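Reading time: 2 minutes

Progress report to Dekance: good practice rules for two-armed robots
Prepared by the Skundex standards desk, April

You asked for something shorter than last time. The previous report ran long because I included the minutes of the meeting about the length of reports. I have stopped doing that.

The draft code now has 4 sections, down from a number I would prefer not to see in writing. Sections 1 and 2 (speed near fragile things, and when an arm may let go of what it is holding) are settled. Section 3, on approach, is where the quarter went. Section 4 is a heading and a good deal of optimism.

Approach means what a gripper does in the last moments before it touches something. Our rule says it must slow down, line up and hold still before closing, and that the other arm must stay clear meanwhile. This took six weeks to agree. Makis wanted "hold still" defined, Devadiga felt that everyone knows what still means, and both sent diagrams.

All testing remains in simulation, as the grant requires. The current case puts a small gold-coloured object on a white table, right by the nose of a striped model blimp. The right arm has to reach the small object and leave the blimp alone. 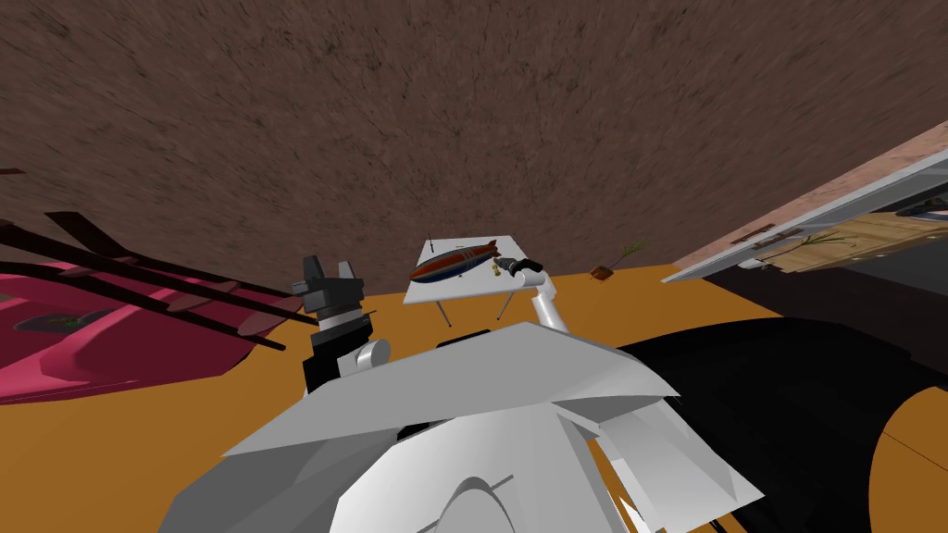
We set 300 trials for this case and have run 100 of them. A trial counts as a pass only if the rule was followed from start to finish, so an arm that rushes in and gets away with it is marked as a fail. Devadiga calls this harsh. We call it the purpose of having a rule, and have put that in a footnote, more politely.

Two things are behind schedule. The wording on cluttered rooms is still loose: "reasonable clearance" appears five times and means something different on each occasion. The log format also changed halfway through, so the early trials must be converted before anyone can compare them with the later ones. Makis has offered a script. We have accepted it and are reading it first.

Spending is within budget, mainly through our failure to hire anyone.

Next quarter we will finish the remaining trials, circulate section 3 for comment and write section 4. We would like your view on whether the code should say "must" or "should" for the pause before closing. The working group is evenly split and has begun using bold type.

Contact the standards desk | © Skundex | Back to top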